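Section 4: Zeroing and First Run of the Trenda Consistometer

Now for the fun part! Your Trenda is levelled, plugged in and filled with oil, and from this point it takes less than an hour to get your first thickening time curve. If you skipped the oil fill, go back to Section 3 before you touch the heater switch.

What you need at the bench

Slurry cup and paddle, clean and dry
Calibration weight set in the grey pouch
Nekari torque spring (fitted at the factory, with a spare in the lid)
Cup grease
A fresh slurry, mixed no more than 4 minutes before loading

4.1 Zero the torque reading

1. Turn the main switch on and let the display settle. You'll see the software version, then the word READY.
2. Check that the motor is off and the cup well is empty.
3. Press and hold ZERO until the display beeps twice.
4. Hang the smallest weight from the pulley cord and write down the reading.
5. Work up through the set, one weight at a time. The points should fall on a nice straight line when you plot them. If one sits off by itself, take that weight off, flick the cord gently and try it again.

Note: A new spring relaxes a little in its first few weeks. Repeat 4.1 every Tuesday, or whatever day suits your lab, until two sets of readings agree.

4.2 Load the cup

6. Wipe a thin film of cup grease around the base thread. Thin really does mean thin, as extra grease ends up in the slurry.
7. Fill to the inside groove, tap the side to bring up trapped air, then top up.
8. Screw the base on by hand and finish with the spanner, a quarter turn at most.
9. Lower the cup until the drive pins click. Spin it by hand to be sure the paddle moves freely.

CAUTION: The oil bath stays hot long after the heater is off. Wear the long gloves every time you lift a cup.

4.3 Run

10. Choose a program. Program 20 is a gentle ramp and a great one to learn on.
11. Close the lid and latch both sides.
12. Press START. The motor comes up to speed first and the heater follows.

If you bought the Brorno data logger, plug it in before step 12 and it will pick up the run by itself. Error 184 means the logger can't find the motor signal; reseat the plug and press START again. The memory holds 700 runs, so you have plenty of room to experiment with different retarders and see how the curves change colour on screen. It's a lovely thing to watch.

Pascal Stöcker, who wrote the original Kettani procedure, suggests keeping your first printed curve taped inside the lid for comparison.

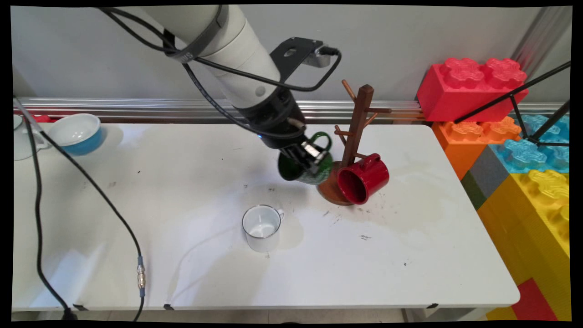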